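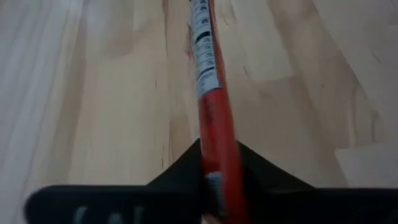 A long red cylinder over a light wooden surface.

Looking after massage linen and oils at home

Oil left in sheets and face cradle covers goes rancid, and the smell comes back as soon as the cloth warms up. Strip the couch straight after the last client and don't leave things in a heap overnight.

Shake bicarbonate of soda over the marks and leave for 2 hours. Wash at 60 if the care label allows, with less in the drum than you think it will hold. Skip fabric softener.

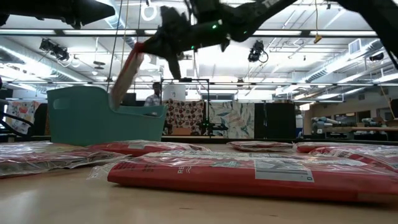 Line dry where you can. A tumble dryer is a fire risk with oily cotton, even when it has been washed, so never leave a warm pile folded on a shelf.

Decant oil into small bottles and keep the 600 ml one in a dark cupboard. Write the opening date on the base. Anything opened before last September should go.

Wipe vinyl with mild soapy water, then plain water. Alcohol sprays crack it in time. My Wengate couch is 11 years old and still on its first cover.

Bolsters: sponge the seams, stand them on end to dry.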